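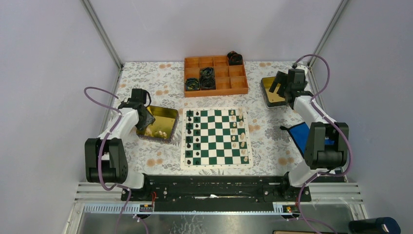 ## 4. 盤を広げて駒を並べる

箱から全部出したら、いよいよ並べます。私はこの章がいちばん好きです。説明書なのに好きも何もないだろうと言われそうですが、好きなんだから仕方ありません(笑)。慣れれば2分で終わる作業なので、気楽にいきましょう!

### 4-1. 下に布を敷く

1. テーブルの上の物をいったん全部どけます。
2. 布を広げ、真ん中から外に向かって手のひらでしわを伸ばします。柄は何でもかまいません。私は葉っぱと、オレンジがかった桃色の花が散った布を使っています。盤が緑と白なので、これくらい柔らかい色だと長く見ていても目が疲れないんですよね。
3. 布の端がテーブルから長く垂れるときは、内側に折り込んでください。

> **注意** ビニールのテーブルクロスだと盤がすべります。どうしても使う場合は、盤の下に薄い滑り止めを1枚はさんでください。

### 4-2. 盤を置く

1. 盤を布の中央に置きます。巻いてしまってあった盤は、巻きぐせと逆の向きにゆるく一度巻き返してから広げます。
2. 四隅が浮いていたら、厚めの本を載せてしばらく待ちます。私はこの間にお茶をいれます。
3. 向きを確かめます。対局する人から見て、右手前の角が白いマスになれば正解です。マスは全部で64、どちらの側に座っても右手前は白になります。

> **注意** 巻きぐせを取ろうとしてアイロンを当てないでください。ドライヤーもだめです。一度波打つと、もう元に戻りません。

### 4-3. 駒を並べる

横から眺めると、黒が左、白が右に分かれて、間がすっきり空いた形になります。この眺め、対局の前にちょっと見とれてしまいます。

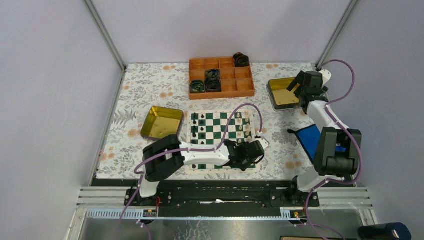
**Pomow ボードゲーム用品 取扱説明書担当**

さて、駒の順番です。初めての方はここで迷うことが多いので、ゆっくりいきますね。

1. 角にルーク、その隣にナイト、さらに隣にビショップ。左右とも同じ順に置きます。
2. 残った中央の2マスにクイーンとキングを置きます。白のクイーンは白いマス、黒のクイーンは緑のマスです。服の色と床の色をそろえる、と覚えておくと間違えません。
3. その前の列にポーンをずらりと並べます。
4. 最後に、クイーン同士、キング同士が向かい合っているか見てください。ずれていたら、たいていは盤の向きが違っています。4-2に戻りましょう。

> **メモ** 駒はマスの真ん中に。端に寄っていると、あとで「今の、どっちのマス?」ともめます。うちでは本当にもめました。

### 4-4. 取った駒の置き場所を決める

意外と大事なのがこれです。取った駒を布の上に転がしておくと、袖に引っかかって床に落ち、ソファの下へ……。そこで、盤の左右に浅い皿か缶を一つずつ置きます。私は金色の四角いものを二つ使っています。浅いと中が見えて、さっと指でつまめるので楽ですよ。

1. 皿を盤の左右に離して置きます。盤にぴったり付けると、手を伸ばしたときに縁に当たります。
2. 対局を始める前に、前回の駒が中に残っていないか確認します。
3. 取った駒はそっと置きます。投げ入れると音も大きいし、駒の頭が欠けることがあります。

> **注意** 小さなお子さんやペットのいるご家庭では、皿を置いたまま席を離れないでください。ポーンはちょうど口に入る大きさです。

### 4-5. 仕切り箱はうしろへ

こまごましたものは、仕切りのある木の箱にまとめて、盤の奥に置いておくと落ち着きます。私の箱はオレンジ色で、12マスに分かれたものです。

1. 箱は盤の向こう側に、手を伸ばして届くくらいの距離で置きます。
2. かさばるものは1マスに押し込まず、隣のマスも使ってください。
3. 仕切りの縁に引っかけて置いたものは落ちやすいので、箱を動かす前に中に入れ直します。
4. 空のマスはそのままで大丈夫です。全部埋めたくなる気持ちはわかりますが、対局中にちょっと何か置きたくなるものです。

### 4-6. うまくいかないとき

- **盤の角が反ってくる**:広げたまま一晩置いてみてください。部屋が寒いと硬くなりやすいので、3月ごろまでは少し気長に。
- **駒がぐらつく**:布にしわが残っていませんか。盤を持ち上げて伸ばし直すだけで、だいたい直ります。
- **駒が足りない**:まず左右の皿、次に仕切り箱、それから布の折り目の中を探してください。私の経験では折り目がいちばん怪しいです。

準備ができたら、次の「5. 最初の一手」へ進んでください。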